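Section 4. Running the folding demonstration on open day

1. Switch on the Kobzar arm 30 minutes before the Lindport doors open.
2. Load the Kustine folding program and wait for the ready light.
3. Place one garment on the table – nothing else.

Caution: Visitors must stay behind the floor line while the arm is powered.
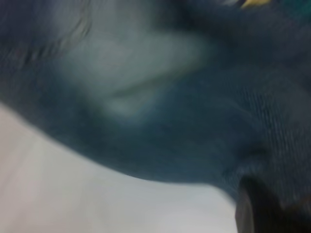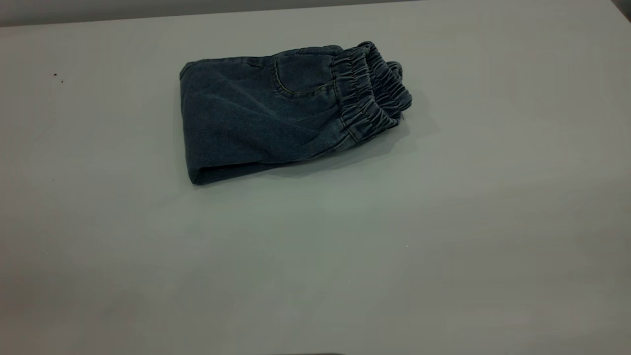 Garments for the demonstration come from the Bunance box under the counter. Use soft items first and keep stiff ones for August. Denim pants with a gathered waistband make a thicker bundle at that end, so tell visitors to expect an uneven height. Hand the bundle around only after the arm is parked.

4. Press Park, then enter the run in the log.

Note: If the arm stops partway, do not pull on the cloth. Call Annick Després.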